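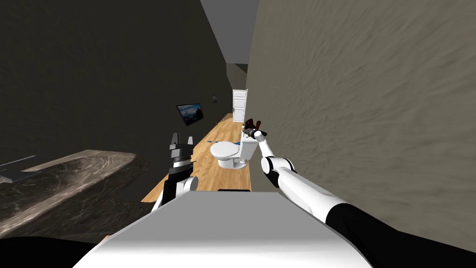 Rendered view: floorboards in a long, narrow room.

Zekach 105 Floor Finish, Satin

Clear water-based finish for interior floorboards
Maker: Flimport
Sold by: Ait Brahim Floor Supply, Standville
Stock status: Available, both sizes

Description

Zekach 105 is a two-part clear finish for bare or previously coated wood floors. Part A is the resin. Part B is the hardener and must be mixed in before use. The dry film is satin and does not yellow with age. It can be used on oak, ash, maple, pine and fir. Do not use it on cork, bamboo or any floor that has been waxed.

Sizes

Standard kit, 5 liters. Part B bottle included.
Trial kit, 32 ounces. Part B bottle included.

Surface preparation

Sand bare wood to a final grit that suits the species. Vacuum the floor, including the gaps between boards, and wipe with a cloth dampened with clean water. Let the floor dry fully. Old finish in sound condition can be screened and recoated. Test a small area first if the old finish is unknown.

Mixing and application

Shake Part A well. Add all of Part B and shake again until the color is even. Strain into a clean tray. Mixed product must be used the same day and cannot be stored.

Apply with a short-nap roller or a flat applicator, working along the boards. In halls and other narrow rooms, start at the end farthest from the door and coat the full width in one pass. Stopping partway across leaves a lap line that shows in low light.

Bare wood needs three coats. Screened floors need two. Sand lightly between coats if the surface feels rough. Keep forced air off the floor during drying.

Care

Dust mop or vacuum with a soft head. Use a damp mop and a neutral cleaner. Steam mops and oil soaps will dull the film and may prevent later recoating.

Storage

Keep both parts from freezing. Reseal unmixed Part A tightly. The batch code is printed on the base of the container and is needed for any claim.

Change to this product

Kits packed from February onward have a wider cap on Part B. The formula is the same, and old and new kits may be used on one floor.

Technical contact: Soledad Zabala
Orders and returns: Amr Amrani
Page revised November 6, 2023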